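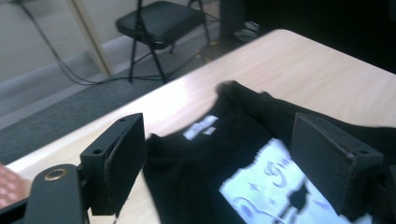
How long do households keep a garment before it leaves regular use? In the Ferncombe sample, a cotton t-shirt stayed in regular use for a median of 50 months, well past the point at which most owners described it as worn.

4.2 Length of use and reasons for retirement

Wardrobe diaries were returned by 152 households, covering 302 cotton t-shirts entered at the start of the study. Each household recorded the month in which a shirt was bought, how often it was worn, and the month in which it was moved to another use or left the home. Shirts received as gifts were included where the month of receipt was known. School and work uniforms were left out, as their length of use is often set by an outside rule.

Figure 3. Dark t-shirt on a light wooden table, with the cloth gathered into soft folds.

Dark shirts were kept longer than white ones. Owners of white shirts most often gave yellowing at the collar or underarm as the reason for retirement, while owners of dark shirts named fading, and tended to name it late. Several diaries show a dark shirt moving through stages: first worn to work, then at home, then only for sleeping or yard work. Fothergill and Mikeo, the two districts with the highest share of renters, did not differ from Ferncombe in this respect.

Retirement did not usually mean disposal. The most common next use was as a cleaning cloth, followed by donation. Dunmore and Furnival reported a similar order in their earlier survey of Bedonau, although donation was more common there - a difference that may reflect the drop-off point beside the Bedonau market. Holes and torn seams were seldom the first reason given. When they were, the shirt had nearly always been repaired at least once before.

Washing habits explained less of the variation than expected. Households that dried shirts on a line kept them slightly longer than those that used a dryer, but the gap narrowed once the age of the owner was taken into account. Water temperature showed no clear pattern. Kawaguchi and Younis have argued that fit matters more than wear in the first year of ownership, and the diaries support this view: shirts retired early were mostly described as too short or too tight after washing.

Two limits should be noted. Purchase months were recalled from memory for older items, and they cluster in March, when the local sales are held. The diaries also record what owners chose to write down - Dafis found that shirts kept in storage were often missed. Both points are taken up in Section 5.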